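Red dirt, and how to keep it out of the house

Quick page because I keep typing the same thing out to people. We're on the Jedel road, unpaved all the way, and that dust gets in everything. Socks, window tracks, the butter once. Some of this came from my mother in law, most from ruining stuff.

Floors first. Sweep or vacuum DRY. Do not go in with a wet mop, you'll make pink mud and push it into the grout. Dry broom, then vacuum, then a barely damp cloth. Two buckets if you've got them, one to wash, one to rinse. Change the water when it looks like tomato soup.

Shoes. Boot tray by the back door, old towel in the bottom. Shake the towel outside on Wednesday with the trash. Stiff brush hung on a nail at hand height, if it's on the floor no one bends down for it. 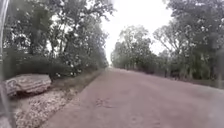
Dirt road with trees and an old gray log off to the left. Fine pinkish-red dust, gets into everything.

Clothes. Let mud dry all the way, then knock it off outdoors. Then cold water, inside out, a bit of dish soap rubbed in with a thumb. Hot water sets it, so does the dryer. If the stain is still there after one wash, wash again, line dry, look at it in daylight before you decide. White socks: give up, buy brown.

Window tracks. Old toothbrush, dry, then the crevice tool. Wiping comes last. I use a butter knife with a rag wrapped round it for the corners. Takes me 20 minutes for the whole front of the house if I dont let it build up.

Car mats. Out, over the fence, beat them with a broom handle. Leave them in the sun. Vacuum the footwell while they're out there, seat all the way back, then all the way foward.

Furnace filter. Check it monthly in the dry part of the year. Mine says 300 on the package and I went too long on it, came out solid pink. Write the month on the cardboard edge with a marker.

Gravel. If you can manage it, put a strip down between the road and your steps. We did ours from Brurov, $177 delivered, raked it out ourselves in an afternoon. Knocks a lot off the tires and boots before anything reaches the porch. Rake it again after big rain.

Dogs: towel, feet first, then belly. Keep the towel OUTSIDE the door.

More on getting it out of carpet when I get a minute, still testing the cornstarch thing.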